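Robot Systems in the Workplace
Unit 7: Evaluating a hand-held gripper kit
Instructor: Armindo Quintela
October 17, 2018

Reading for this unit: the Timotov kit guide, sections on setup and recording, and the Binlow price sheet in the course folder.

1. What is being sold

The Timotov kit is a gripper that a person holds and carries around. The operator does everyday jobs with it, and the recordings are later used to train a robot arm with the same kind of fingers. Timotov sells the hardware. Binlow sells a service on top of it: they check the recordings, throw out the bad ones and return the rest in a common format.

Keep the two apart in your reports. A buyer can take the kit without the service, and last year half the class reviewed the service when the question was on the kit.

2. Prices used in the exercises

Kit, one gripper with mount: $1,903
Replacement finger pads, per set: $380
Binlow checking, per batch of 300 recordings: quoted on request

Use these figures even if you find newer ones. The pads are the cost that students most often leave out. They are soft, they wear, and a worn pad changes how the gripper holds a cup or a pen. Work out the cost per usable recording with one pad change and again with two.

3. What to look at in a kit of this type

Weight and balance. A tool that feels light for one minute may not feel light after an hour. Ask how long a session runs and whether the operator can set the tool down between tasks.

Finger contact. Check that the pads meet evenly along their length. Close the gripper on a sheet of paper and pull.

View of the fingers. The camera has to see the tips and enough of the room to work out where the tool is. These two needs pull against each other - a close view of the tips leaves little of the room, and a wide view makes the tips small.

Fixed parts in view. The body of the gripper takes up part of every recording. This is normal, and it stays in the same place, so the training software can learn to ignore it. It does mean that objects low in the view may be hidden.

People and background. A shared office is a fair test. Coworkers walk through, lights differ from one room to the next, and plain white walls give the tracking little to hold on to.

4. Comparing with Bedoya

Bedoya rents a similar tool by the month and includes the pads. For a short project that can be cheaper. Their contract from May leaves open who pays for a dropped unit, so treat that as a risk and say so in the report.

5. Reading a view from the tool

Before lab, decide how much of this view is the tool itself and how much is left for the desk and the room. Note where the yellow-green fingertip pad shows through the dark V-shaped opening, and which things on the desk you could name with confidence.

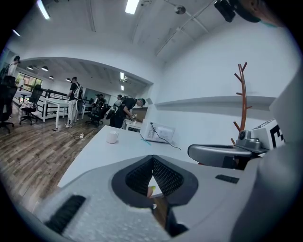 6. Lab task

Work in pairs. Write two pages for a buyer at Prestach, a small firm that wants to record desk-clearing tasks in its own office. Cover:

- kit alone, or kit with checking service
- total cost, with pads
- one problem you expect from the office itself
- what you would ask Timotov before ordering

Put the cost table on its own page. Hand in one copy per pair, with both names on it.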